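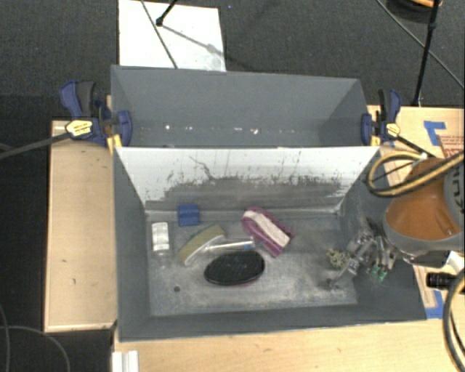 *Household items on the floor of a scuffed gray bin.*

**Graltley's swap shop is back, and it's open all winter**

Oct 19, 2024

The Graltley swap shop has a permanent home at last. The doors opened this morning in the old Trurkau shoe store on the corner of Mill and Second, and by lunchtime there was a line past the barber's pole and a very happy dog tied up next to a floor lamp.

If you missed the earlier version, the swap shop ran out of the middle school gym one day a year. You brought what you didn't need, took what you did, and then waited 364 days to do it again. People loved it anyway. They planned for it. Families kept a "swap box" in the hall closet and argued all year about what went in.

"I'd have a perfectly good colander sitting in my garage from January on," said Mawar Kwok, who led the push for a full-time space. "Somebody a block away was out buying a new one. It drove me up the wall."

Kwok spent two years looking for a spot. The Trurkau store had been dark since the family retired, and the new owners of the building, who also run the Kusuma bakery next door, offered the ground floor for the cost of heat and lights. The old shoe shelves are still up, which turned out to be a gift. Mugs fit on them beautifully. So do paperbacks, and there are a lot of paperbacks (mysteries by the back window, everything else wherever there's room).

The rules are short. Bring up to 30 items per visit, clean and working. Take what you'll use. No money changes hands, and you don't have to bring something to take something. Mattresses, car seats, and anything with a recall on it can't be accepted. Large furniture goes on the corkboard by the door with a phone number, and the two households work out the lifting between themselves.

There's a repair table too! Áine Corrigan, who taught shop class in Cenddale for most of her career, is running it on Saturdays. She rewired a reading lamp and tightened the handle on a saucepan before 11 this morning, then moved on to a music box that had stopped partway through its tune. She doesn't do microwaves. She will look at nearly anything else, and if you want to learn how to fix it yourself, she'll hand you the screwdriver.

"Kids are the best at it," Corrigan said. "They want to see the inside of everything. Give them a toaster that's unplugged and good and dead and they're set for the afternoon."

The kitchen section was the busiest corner today, with baking pans disappearing almost as fast as they were set down. Halloween costumes came a close second. A full set of cookie cutters went home with a first grader who held the tin in both arms all the way out the door, and somebody's fondue pot was claimed, put back, and claimed again.

Puzzles get their own shelf, with a sticky note on each box for reporting missing pieces. Please use the notes. The one on a lighthouse puzzle already reads "all here, but the sky is very hard."

Cenddale residents are welcome as well, and a few made the drive over this morning. Kwok says she has been asked about a second shop there and would be glad to share everything she's learned, from the lease to the shelf labels.

The swap shop is open Saturdays from 9 to 5 and Wednesday evenings from 5 to 8. Drop-offs are taken until half an hour before closing. The front entrance has one step; a ramp is at the side door, through the Kusuma parking lot. Coat hangers, sturdy bags, and children's winter boots are needed most right now.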